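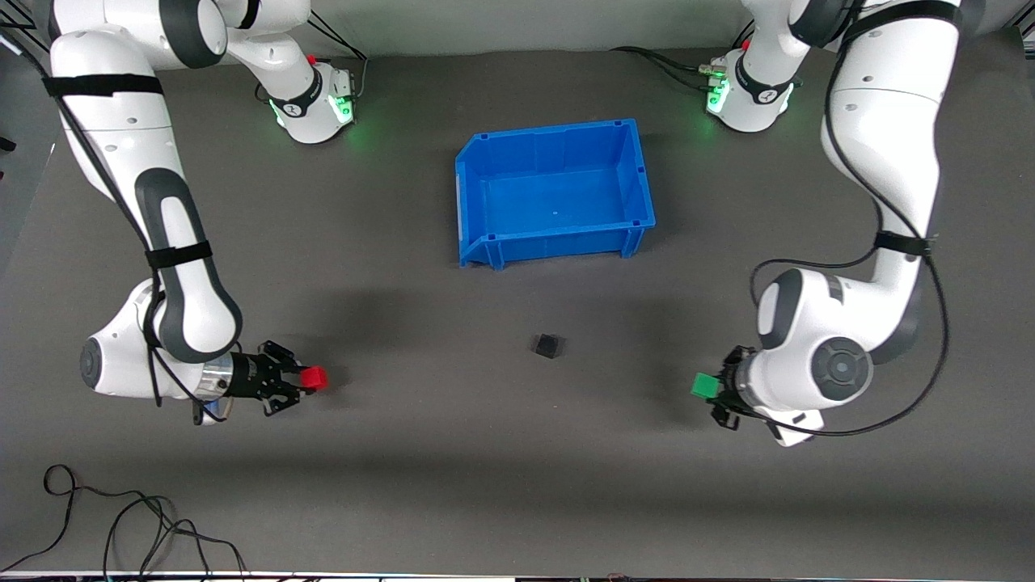 *Two-arm table in the Zinville room, with the bin and three cubes.*

# Two-arm tables: questions about the house rules

Last changed 4/15/23. These rules are valid for all two-arm tables of Conora in Zinville. The tables in Serra follow the same rules, except for the booking of hours, which they do with their own list.

We wrote this page for people who already passed the first safety talk. If you did not have the talk yet, please wait with the table until you have.

## Before you start

**Who may switch on the arms?**

Everyone whose name is on the Pristen list. Pristen is our booking tool, and it also keeps the record of who had which training. Being in the room with a trained person is enough for watching, but it is not enough for touching the controls.

**Do I have to check the table if the person before me has just left it?**

Yes, each time. Look at the straps on both arms first. The cable must be held by the straps and still have enough slack for the elbow to bend fully. A cable that is pulled tight in one position will be pulled out in another one. Then move each arm slowly through its range, one after the other, and watch the cable and not the gripper.

**What belongs on the table?**

Only the bin and the objects named on your task sheet. Tools, cups, phones and spare screws go on the shelf. For the cube task the sheet names one bin and the cubes, nothing more.

**And cables?**

Cables that lie on the surface must stay outside the area which the fingers can reach. Push them to the edge before the first run. If you are not sure where the reach ends, drive the open gripper slowly to the limit and look. 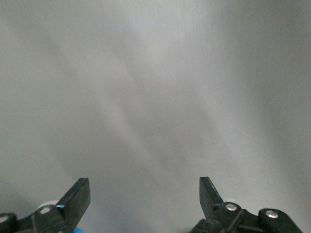
**How do I check the gripper?**

Open it fully, close it fully, and open it again. Both fingers should move the same distance and arrive at the same time. Look at the pivot screws on each side. If one stands out, do not tighten it during the session: stop, switch off, and use the small driver from the drawer. Write in Pristen which screw it was.

The finger tips we clean with a dry cloth. No spray, please, also not the mild one.

## During the work

**May both arms work over the bin at the same time?**

No. One arm goes in, places its cube and comes out, and only then the other arm may go in. The waiting arm can hold its cube on its own side of the table. In our count for the last period there were 183 stops, and 58 of them happened when the two arms met near the bin. This rule was added after we saw this number.

**Which arm goes first?**

The task sheet says it. If the sheet says nothing, the right arm begins. Right and left always mean the robot's right and left, so when you stand in front of the table they are the other way round for you. New people mix this up very often, therefore please say "robot's right" in full when you speak to a colleague.

**What if a cube falls?**

Leave it where it is until both arms have stopped and the controls are out of your hands. If it lies inside the reach of an arm and the sheet allows it, you may pick it up with the gripper. With your own hand only when the arms are stopped.

**How fast may I go?**

Level 4 is the highest level for work at the table. Higher levels exist in the menu but they are blocked for normal users, and they should stay blocked.

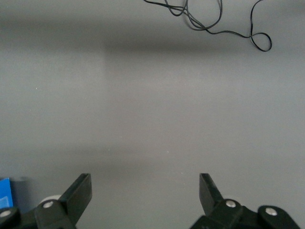 **How long may one session be?**

There is no fixed limit in the rules now. Most people become less exact after the second task sheet, and a short pause helps. The arms can stay on during a pause of some minutes if a trained person remains in the room.

## After the work

**In which position do I leave the arms?**

Both grippers open and empty, both arms away from the bin. Then switch off in the order which is printed inside the door of the cabinet.

**What do I write down?**

The number of runs, every stop with its reason, and anything that you changed on the table. "All fine" is not an entry. Sheet 106 is the correct form for damage, also for small damage such as a worn strap.

**Where can I send a question that is not answered?**

Put it in Pristen under "table rules". We read these notes together and the next version of the page is planned for May.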